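Sorting and Packing Household Dry Goods on a Shared Table
Student Project Report, Household Systems Practicum, Kandholm College
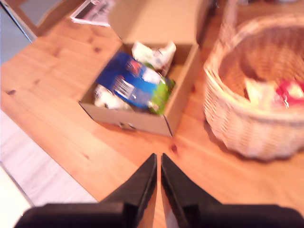
Should packaged goods be stored in a box or in a basket?

Rigid, flat packages keep better in a cardboard box with straight walls, and soft or irregular packets can go in either. A basket is the better choice for items taken out and returned several times a day.

1. Background

The Household Systems Practicum requires each project group to study one ordinary domestic task and to propose a written procedure for it. Our group selected the sorting and packing of packaged goods in the shared kitchens of Nerkov Hall. The residence has several kitchens of similar layout, each with one table, a wall of cabinets and a narrow pantry shelf. Residents buy groceries separately and store them together, and packages are frequently opened twice, misplaced or left on the counter after a shopping trip.

The project was carried out during the spring term and concluded in June. It was supported by a materials allowance of 300 dollars, most of which was spent on containers and shelf labels.

2. Purpose

The project was intended to answer two questions. The first was whether the type of container affects how often goods are returned to their proper place. The second was whether a short packing procedure, posted in the kitchen, would be followed by residents who had received no training in it.

3. Materials

Two container types were compared. The first was an open corrugated cardboard box, plain brown, with the rear flap left standing and low walls at the front and sides. The second was a round wicker basket in a pale weave with a thick rolled rim. Both fit on the pine table with enough free surface left over for sorting.

Cardboard was included for its low cost and because residents already had a supply of delivery boxes. The baskets were ordered through Cifuentes, a housewares supplier near campus. A plastic bin sold under the name Hulix was considered at the planning stage and rejected, as its lid did not clear the pantry shelf.

The goods used in the sessions were those found in the kitchens: printed packets, soft bags, wrapped portions and small cartons. Glass jars and refrigerated items were excluded.

4. Method

Each session began with a mixed group of packages placed on the table. The resident taking part was asked to pack them into the assigned container and then to retrieve named items on request. Group members recorded the time taken and any item that had to be removed in order to reach another. In total, 405 items were handled over the course of the study, in 79 sessions.

The posted procedure read as follows:

Clear the table before unpacking.
Place the largest flat package first.
Set soft bags toward the back, against the tall flap if a box is used.
Put small packets in the front corners.
Turn printed labels upward.
Do not stack opened packages.

The wording was revised once. The original version directed residents to arrange goods "by category," and several participants asked what the categories were. The phrase was removed.

5. Results

Boxes were packed more quickly than baskets when the goods were mostly rectangular. Participants tended to lay a long package on the diagonal when it did not fit squarely, and this left triangular spaces at the corners which were then filled with smaller packets. The arrangement held the contents in place but made the lower items harder to reach.

Baskets were slower to pack and faster to use. The depth of the basket allowed soft bags to settle against the sides, and residents reached in without rearranging the contents. Flat packages stood on end in the basket and tended to lean over once a neighboring item was taken out.

Return of goods to the correct container improved in both cases after labels were attached to the shelf. The group could not separate the effect of the labels from the effect of the containers, as both were introduced in the same week. This should be regarded as the main weakness of the design.

The posted procedure was followed in part. Residents generally cleared the table and placed the largest item first. The instruction on opened packages was widely ignored.

6. Recommendations

The group recommends that each kitchen in Nerkov Hall keep one box and one basket on the pantry shelf, with the box reserved for unopened goods and the basket for goods in current use. The upright flap of the box may be used as a writing surface for purchase dates. Boxes should be replaced at the end of each term, or sooner if the base softens.

A further study should introduce labels and containers in separate weeks. It should also include glass jars, which residents named most often as the items they had trouble storing.

7. Remaining Materials

Unused labels and the spare baskets have been returned to the practicum storeroom at Kandholm. Session record sheets are held by the department office and may be consulted on request.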